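Hall walk-through before we reopen the craft room, with my comments

Done October 18, 2020, by me, with Mhairi Mackay holding the other end of the tape measure and making tea. I went through the old MacLeish sheet line by line and typed my notes straight in, so forgive the rambling!

1. Front door and ramp
OK. Door closes by itself now (it didn't in July, if you remember, and we had leaves all the way down the hallway). The ramp rail wiggles a little at the bottom bolt. Hamish Matheson has the right wrench and says he'll get to it.

2. Exit signs
Both lit. The one by the kitchen buzzes. I put it down as a pass but I'd love for somebody to look at it, it drove me nuts the whole time I was in there.

3. Fire extinguishers
Hall: pass, needle in the green, tag is current.
Kitchen: pass, but it was behind the mop bucket AGAIN. Please leave it clear.
Craft closet: FAIL. Tag is out of date. I called Drurix and they can swap it for 41 dollars, so I said yes.

4. Walkways
Needs to be 5 feet clear from the tables to the side door. I got that everywhere except next to the piano, and once Mhairi and I shoved the piano over (my back!) we got it there too. There's tape on the floor now. Piano stays behind the tape.

5. Tables and chairs
Locking legs checked on all of the folding ones. One had a bent catch and I've put it in the shed with a note on it. If you're setting up, push down on the middle before you put anything heavy on top. Tablecloths shouldn't hang down to where people can step on them, and I'm going to keep saying it till I'm blue in the face.
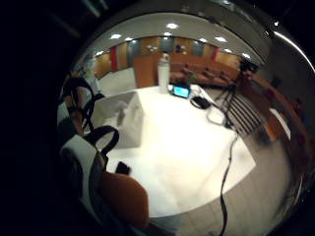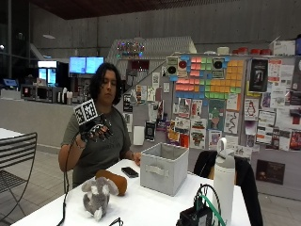 White table in both.

6. Outlets and cords
Mixed bag. The outlets along the window wall tested fine. The one by the stage is loose in the wall and I've covered it and written DO NOT USE in big letters. Wycliffe Lema is going to price a new box. No daisy-chained power strips, please, I found two plugged into each other behind the coffee urn and just about fainted.

7. Kitchen
Hot water came out at 130 at the sink, too hot for little hands. I turned the heater down a notch and will check again. Fridge is fine. Stove knobs all click off the way they should.

8. First aid box
Short on bandages, and the burn gel was ancient so I tossed it. Grażyna Czarnecka is picking up a 20 pack next time she's in Drillalthorpe. Scissors missing (who has the scissors??).

9. Restrooms
Pass. Grab bar is solid, I hung my full weight on it. Soap low.

10. Keys and phone list
Theresia Rainer's number changed and the list by the door still has the old one. I wrote the new one in with pen, will print a clean copy this week.

Still open: ramp bolt, stage outlet, water temperature, closet extinguisher, scissors.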